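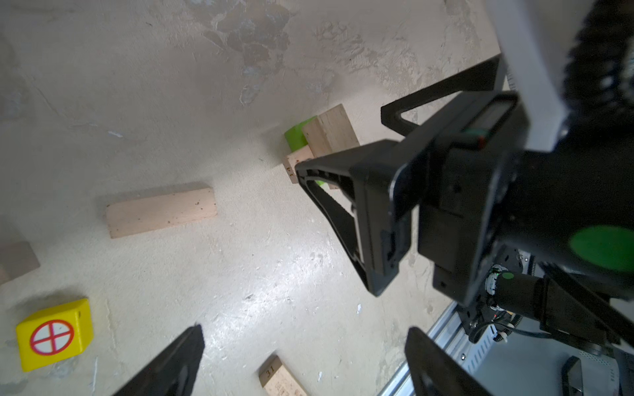
Home | Standards Watch | Methods | Back numbers | Subscribe

Shared workspace rules for two-arm manipulation cells: what changes in the October revision

By Rui Pinheiro
October

The working rules for two-arm cells at Workovbridge have been revised. The previous text was written for single-arm benches and had been stretched to cover paired arms through a set of local notes, several of which disagreed with each other. The revision replaces all of those notes. It applies to every cell in which two arms can reach the same object, whether the object is on a table, in a tray or on the floor.

The sections below follow the order of the rule text. Clause numbers are left out because they will shift when the annex is merged.

Reach envelopes and the overlap zone

Each cell must have a drawing that shows the reach envelope of both arms and the zone where the envelopes overlap. The drawing is made with the grippers fitted and the fingers fully open. Under the old text a drawing made at the bare wrist flange was accepted, and on the Kouris cell this left the fingers outside the recorded envelope by 60 mm. Drawings of that kind are withdrawn and have to be redone before the cell runs again.

The overlap zone is treated as a single shared resource. One arm holds it at a time by default. Both arms may be inside it together only during a task step that has been declared as cooperative, such as a handover, a two-sided grasp, or one arm steadying a stack while the other adds to it. The declaration is made in the task file. It may not be made from the operator's console during a run.

Outside a cooperative step, the arm that does not hold the zone stays behind a boundary set back 100 mm from the edge of the overlap. The set-back is measured from the outermost point of the tool, including open fingers, brackets and any cable loop that moves with the wrist.

Finger clearance during cooperative steps

Inside a cooperative step, the closest distance between any finger of one gripper and any part of the other arm is monitored continuously. If it falls below the limit in the task file, both arms stop. Stopping only the moving arm is no longer allowed. Engineers on the Flerno cell asked for an exception, on the grounds that a double stop breaks more runs than it saves, and the request was declined. With a held part between two grippers, an arm that keeps servoing against a stopped one can load the part and both wrists. The single-arm stop had no protection against this.

Open-frame fingers need separate attention. Their collision model must be a closed solid that covers the whole outline of the finger. Several cells were using the mesh from the part drawing, in which the openings are modeled as free space. A thin object or the tip of another finger can then enter an opening in simulation without raising a contact. The revised rule bans open meshes in the safety model. They can still be used for rendering and for grasp planning.

Wrist cameras

Where a camera is mounted at the wrist, its image may be used to locate objects and to correct a grasp. It may not be the only input to the clearance monitor. The reason is occlusion. When two arms work close together, the opposite arm can cover a large share of the view, and the objects of interest are often partly behind it. The joint encoders of both arms are the primary source for clearance, with the camera as a cross-check.

The two arms must be calibrated to a common base frame. The calibration is repeated after any of the following:

– a mounting rail has been loosened or moved
– a finger or gripper body has been replaced
– a wrist camera has been removed and refitted
– a stop was triggered by contact

Residual error is written in the cell log. If it exceeds 2 mm the cell is limited to single-arm work until the cause is found.

Test objects

Plain blocks remain the standard load for cell acceptance. They are cheap, they tolerate drops, and their geometry is easy to verify with calipers. The revision adds some control over how they are kept.

Each wooden block used in an acceptance run carries a number, written by hand on an end face in permanent dark ink. The number refers to a line in the object register, where the measured dimensions and mass are kept. End faces were chosen over side faces so that the mark is less likely to be rubbed by finger pads. Long pieces may carry extra characters along the side if the register line needs them. A block whose number can no longer be read is taken out of use, re-measured and entered again under a new number. Old numbers are not reissued.

Unmarked pieces may be present in a cell as clutter. They may not be the target of a scored grasp.

Colored blocks are exempt from hand numbering if color and shape together identify them in the register. Printed target stickers are permitted on any object. A sticker must lie flat, must not wrap over an edge, and must not sit where a finger pad closes. Lifted stickers are replaced, never pressed back down.

Blocks stood on end are classed as unstable. A step that brings a finger near an upright block runs at the reduced speed in the task file, and this applies to both arms, including one that is only passing by. A block in contact with an upright neighbor is treated as part of the same unstable group. If one member of the group is to be removed, the plan must state what is expected to happen to the rest.

Floor surfaces

Floor-level work was outside the scope of the old text. It is now included with the following conditions.

The working area does not have to be uniform in color. Stains and scuffs are acceptable and are considered useful in acceptance runs, where a vision system that passes only on a clean background has not shown much. Loose debris is a separate matter. Chips and flakes thick enough to tilt a block are swept before each scored run. The sweep is logged by whoever did it.

Reflections are checked with the cell lighting in its normal state. If glare crosses the working area, at least one scored run must include a target inside it. Polarizing film or a change of lamp angle may be used, but then becomes part of the cell configuration and has to be recorded.

The floor itself enters the collision model as a plane, placed at the highest measured point in the working area. On uneven concrete this gives away some reach at the low spots. The loss is accepted.

Cables and wrist wiring

Coiled cables are preferred to free loops on any arm that enters the overlap zone. Fine leads and connectors at the wrist may remain exposed on development cells, provided that the clearance model includes a margin around them and that they are inspected at the start of each shift. On production cells they must be covered.

The inspection covers the full range of wrist rotation, at low speed, in both directions. Leads that tighten at either end of the range are rerouted before the cell is released.

Status lights

An indicator light on a gripper housing tells the operator about the gripper. It does not report the state of the cell and may not be used as permission to enter. Two incident reports from the Vuritz cell trace back to this confusion. Permission to enter is given by the gate lamp and by nothing else.

Transition

Cells already accepted under the old text may continue to run single-arm tasks without change. Two-arm tasks need a new envelope drawing, closed finger models and a clearance monitor tied to both stop circuits. The acceptance set for the monitor contains 1660 recorded poses and is run in full, with no sampling. Results go in the cell log next to the calibration record.

The annex on mobile bases is still in draft. Comments on it should cite the paragraph and propose replacement wording.

Comments

mhallett
Does the set-back apply when the second arm is powered but locked? Our idle pose is inside it by a small amount and moving it means redoing the cable run.

Rui Pinheiro
Yes, it applies. Locked joints can be unlocked by a controller restart. Move the idle pose.

benchtop_k
The closed solid rule makes our planner fail on tight stacks. Is a convex hull required, or only a closed outline?

Rui Pinheiro
Closed outline. A hull is allowed but it will cost you more space between the fingers.

D. Orsk
Re numbering on end faces: ours get scuffed there when blocks are dropped upright. We have started writing the number on both ends. I assume that is fine.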